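Simulated trials should come before purchase

Institutions that buy robot arms still tend to choose a gripper from a catalogue and discover its limits in August, when the money is spent. The Warnovau laboratory takes the view that every candidate should first be run on a simulated kitchen counter, with the same arm and the same vegetables each time. Our comparison of the Berken and Sosa grippers followed that rule, at 1000 attempts each.
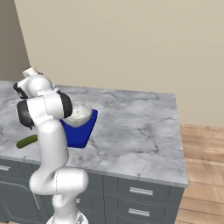

What the trials can settle

Simulation is well suited to questions of reach and approach. A cucumber lying close to the arm's own links tests the controller as much as the fingers, and a gripper that adds 3 centimetres to the wrist may lose positions that a shorter one keeps. About 70 per cent of the failures we recorded were of this kind. They would have been costly to find on hardware. Camera placement deserves the same treatment, given how much of a worktop the arm can hide.

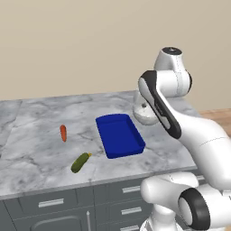 Joaquín Cisternas objects that contact with soft produce is still modelled poorly, and that a ranking obtained this way should never decide a contract. The point is fair as regards grip force. It does not excuse skipping the exercise.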